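Ticket 811: booking calendar shows every appointment an hour early
Status: reopened
Product: Cargate Scheduler
Submitted by: Érica Cordeiro

Hi again! So this is the same thing I wrote in about in May, and I really thought we had it licked. Our customers book a pickup on the website for 11, and the confirmation email says 11, but the calendar on our end (the Malter theme, if that matters) puts them at 10. Only the website bookings do it. Anything I type in by hand lands right where it should.

I did everything on your list. Time zone is correct under Settings and under my own profile, I cleared the browser cache, and I logged out on both computers.

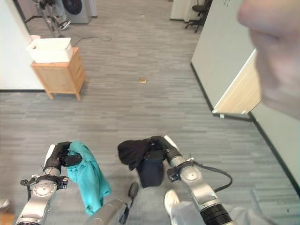 Then I tried the export, thinking maybe it was only a display thing. Nope! The file has the early times in it too, and it quit with an error 500 the first time I ran it. Second time it went through fine.

Update, Thursday: your tech had me turn off the Daritz sync and make a test booking, and that one came in at the right time!! So I'm guessing Daritz has its own time zone tucked away someplace. I can't find it in their menus. Do you know where it lives? I've left the sync off and I'm fixing the 19 old bookings by hand, so please don't close this one yet.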